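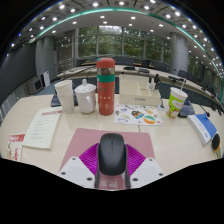 Black mouse, pink mouse pad.

So I finally walked the Hesstead Rail Trail end to end, and I have been annoying everyone I know with it ever since!

If you haven't come across it, the trail follows an old freight line from Hesstead down to Perano, 40 miles of crushed gravel with hardly a hill worth the name (trains didn't like hills either). I'd done the first few miles out of Hesstead more times than I can remember, always turning back at the creek because the car was at the other end. This time Anitha Chettiar and I left a car in Perano, packed for two nights and just kept going.

The first day is the farm day. Big open fields, red-winged blackbirds on every fence post, and a wind that comes straight at you until lunch. Bring more water than you think you need, as the pump at the old Skitoment depot was shut off when we got there. The depot itself is lovely, though. They've kept the platform and the long benches, and we sat there with our boots off for an hour eating cheese sandwiches and feeling very pleased with ourselves.

Day two was my favorite by a mile. Past Skitoment the trail drops into the woods and runs along the river, and then you come to the trestle. It's 142 feet long, which doesn't sound like much until you're in the middle of it looking down between the ties! There are good railings now. Anitha stopped for pictures, I did not stop for anything. On the far side there's a patch of trillium that went on and on up the bank, all of it in bloom, and I could have stayed there the whole afternoon.

We camped at the Subramaniam Landing site both nights were supposed to include, except that we only made it there on the second (the first we spent in a field next to a very kind farmer's pond, with frogs going until dawn). The landing has flat tent pads, a clean outhouse and a food locker that really closes. Camping is first come, first served.

The last stretch into Perano has been paved, and my feet did not love it. New shoes for me before the next one. There's a diner two blocks from the trailhead with rhubarb pie, and I had two slices.

Wanda Zalewska wants to do the whole thing by bike in November, when the leaves are down and you can see the river all the way along. I've already said yes, so now I need to find out if my bike still has working brakes.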